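Posting some notes from our club's simulation project, in order, so I stop answering the same questions in messages.

1/ The task set is called Omov. A simulated arm works in a kitchen and has to open doors and drawers on command. We're a student club, 15 people, and we meet Sunday afternoons.

2/ First fixture we set up was the fridge. Two upper doors, freezer drawer underneath. The doors have bar handles and the drawer has a long horizontal one, so that's two kinds of grasp on one appliance.

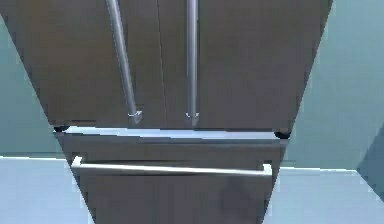 3/ Our first policy was trained on 149 demonstrations, all driven by hand with a game controller. It did fine on drawers. Doors were bad. It would get hold of the handle and pull straight back without following the swing.

4/ Chang-ho Heo rewrote the reward so it tracks the hinge angle and leaves the hand position out of it. That helped more than any of the extra demos we had recorded in February.

5/ Next problem was the viewpoint. We had been training on one fixed camera, and the policy fell apart as soon as we moved it.

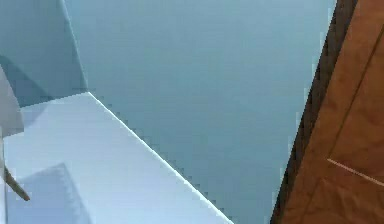

6/ We now randomize the camera pose at the start of every episode. Some of the views are poor. You can get a white slab on one side, a strip of wood cabinet on the other and mostly plain blue-grey in between. We keep those in training - the policy has to learn to look elsewhere when there's no handle to go for.

7/ Total is 1204 episodes now. Training takes around 5 hours on the lab machine if the Bozkurt team isn't using it.

8/ Cabinets are the current job. The handles are small from a distance and the policy still mixes up which panel it was told to open. 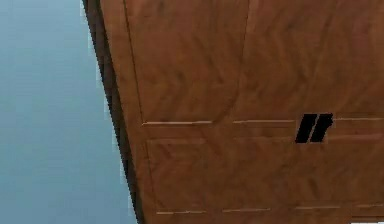
Wood cabinet with the black handle, tilted view.

9/ Next up is the Gimenwood kitchen layout, which has more drawers. I'll post the config file once the joint limits are cleaned up - two of them are still wrong.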